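Door opening, again

I spent most of April trying to reproduce somebody else's result, and I have opinions about it that I would like to get out of my system before I go back to my own work.

The result is from Shokri, a training recipe for two-armed household robots that came out of a group I won't pick on any further than I have to. The claim in the write-up is that if you train a policy entirely in simulated bathrooms, with enough variety in the tiling, the lighting and the fittings, it learns to work a lever handle from the robot's own viewpoint and carries on working in rooms it has never been shown. The headline number is 99 per cent success on doors. Ninety-nine! I have met human beings who would not manage that on my mum's back door.

So, the method. You take Onitz, the room generator, and have it produce bathrooms. The Shokri people used 1,146 of them, and they were kind enough to publish the seeds, so I could generate the same ones. Each room gets a door, some fittings and a bit of clutter. The policy sees what the robot's cameras see and puts out arm and gripper commands. There is no map and nobody tells it where the handle is. Training is plain imitation of a scripted expert, followed by a stretch of practice where it gets a reward when the door has swung past a set angle.

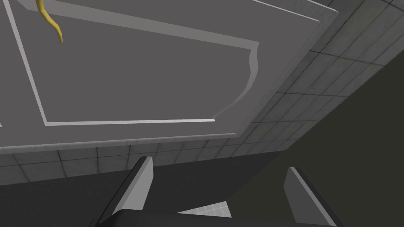

My first complaint is with the wrist views. The paper leans heavily on them. There is a whole section arguing that a close view from the hand is what lets the policy make the last few centimetres of the reach, and an ablation in which the score falls off a cliff once you take the wrist cameras away. Fine, but when I did the same ablation I also retrained from scratch, and the cliff turned into a gentle slope. As far as I can make out they simply blanked the input at test time. If you train a thing with three views and then put a bag over two of them, of course it falls over. That tells you it was using them. It doesn't tell you it needed them.

And a lot of what comes through those views is flat grey surface at a funny angle. I went through plenty of my own recordings and for long stretches I couldn't have told you which way was up, never mind where the door was. Perhaps the network can. I'd like to see that shown, and a heat map with a red blob on it doesn't count as showing.

My second complaint is about what gets called success. The door only has to pass the angle. It doesn't matter how. I had runs in which the gripper took hold of the lever and pulled in a way you'd be happy to have in your house, and runs in which a forearm got wedged against the door and the physics engine, being a forgiving sort of physics engine, let it slide open. Both count. When I added a check that a finger had to be touching the handle as the latch released, my score dropped by 18 points. That is with their weights and their rooms, all I changed was the marking.

I did write to ask about this. The reply was polite and said contact checks were "under consideration for a future release".
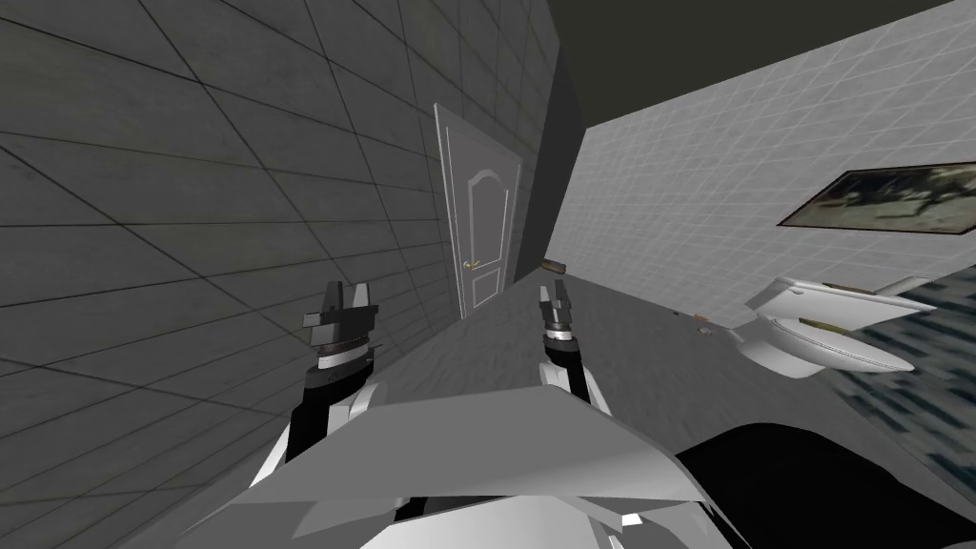

The third thing is the tilt. The Shokri camera sits on the body, and when the robot leans, the whole room leans with it. The authors treat this as a selling point (the policy "learns to be robust to viewpoint"), and I was ready to believe them, because it's a sensible thing to want. But the lean isn't random. In the scripted expert it follows from where the robot stands relative to the door, so the same approach produces the same lean more or less every time. A network could read its position off the slope of the floor and barely look at the door at all. I tested this in the crudest way I could think of, by levelling the view in software before passing it on, and retraining with everything else left alone. It did worse. Levelling also costs you some pixels round the outside, so I wouldn't hang anybody on that one experiment, but it bothers me.

I should be fair. There is something here. I swapped in rooms from Brandano, a completely different generator with different door models, and the policy did not collapse, which I had rather expected it to. It was clumsy, and it got stuck far more often, but it went for the handle side of the door more than chance would explain. Something about doors has been learned. I ran that test with 11 different random starts and the spread between best and worst was wide enough to make me distrust any single figure, including the ones I've given you above.

I also think clutter was the right thing to include. Plenty of papers give you a room with a door in it and nothing else. Having bits and pieces on the floor makes for a more honest problem, even if nothing in the scoring cares whether the robot ploughs straight through them. 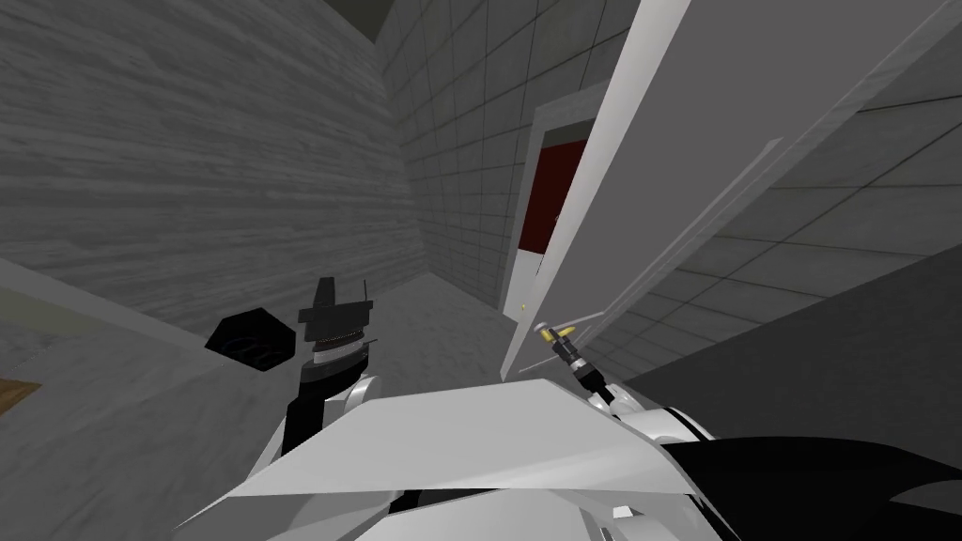 The Prellico Notebook

What I'd want before I believed the big number is fairly dull. Mark the runs with a contact check. Report the spread over starts as well as the best one. Retrain for every ablation, even though it is slow and expensive and I moaned the whole way through doing it myself. Then try a real door with a stiff latch, the sort you have to lift slightly. Simulated latches are lovely, they let go at the same angle every single time, and I have never lived anywhere with one like that.

My modified scoring script is a mess but it runs. If you want it, ask in the comments and I'll tidy it up enough to share. Please don't ask me for the levelled-view weights, I overwrote them with a later run and I'm still cross about it.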